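Rimia presents Podside, a small cooking set for pretend play with real kitchen tools

RASTADUM, December 30, 2020 – Rimia, the maker of play goods for home and kindergarten, presents today its new set Podside. The set brings together toy vegetables and true kitchen tools in a small size, so that a child can cook at the same table where the family eats.

The idea for Podside came from a simple observation. In many homes the toy kitchen stands in the corner, and the child comes to the big kitchen and asks for the pot of the parents. The designers of Rimia decided to follow the child. The pot in the set is a small one of stainless steel with a wire handle, and the spoon has a metal bowl. The food is for playing only: among the pieces are a corn cob with a bumpy surface and a white mushroom.

"We have made wooden pots for many years and we are still proud of them," said Benjie Manalo, head of product at Rimia. "But the children told us very clearly that they want the sound of metal. When the corn falls in the pot, it must make a noise. Parents may have another opinion about this, and we respect it."
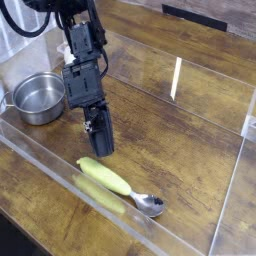 From what age can a child play with Podside?

The set is intended for children from four years. Younger brothers and sisters can join when an adult is sitting with them at the table.

Podside contains 10 pieces and comes in a flat carton box with an inside tray. Every piece has its own place in the tray, and a drawing on the lid shows where it belongs, which makes the tidying after the play a little easier. The pot and the spoon may be washed together with the dishes of the family. The toy vegetables should be cleaned with a damp cloth and left to dry before they go back in the box.

Most of the development time went into the spoon. The first version had a thin metal handle, the same as on a normal spoon, and the younger testers were holding it with the whole fist and turning the wrist too far. The handle was then made thicker and more round, and it received a yellow color that is easy to find again on a wooden table.

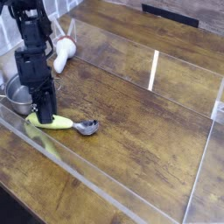
The second version was given in November to 194 families in Rastadum and in the neighboring town Ekanayake. They kept the set for two weeks and filled in a short form at the end. The most frequent wish was for more vegetables, and the second was for a lid on the pot. Rimia is preparing a small extension with both, but the date is not yet decided.

"I was expecting remarks about the colors or the box," said Renato Enriquez, who was responsible for the family test. "Instead we received many recipes. Corn soup was on a large part of the forms, sometimes with mushroom and sometimes with things which I would not eat."

The first production is limited to nearly 300 sets. They will be offered in the Rimia shop in Rastadum and by mail order. Kindergartens can ask for a sample set on loan – the request should be made in writing and should include the number of children in the group.

About Rimia
Rimia designs and sells play goods for children of kindergarten age. The company has its office, its workshop and its shop under one roof in Rastadum.

Press contact
Renato Enriquez, Rimia, Rastadum
Product samples for review are available on request.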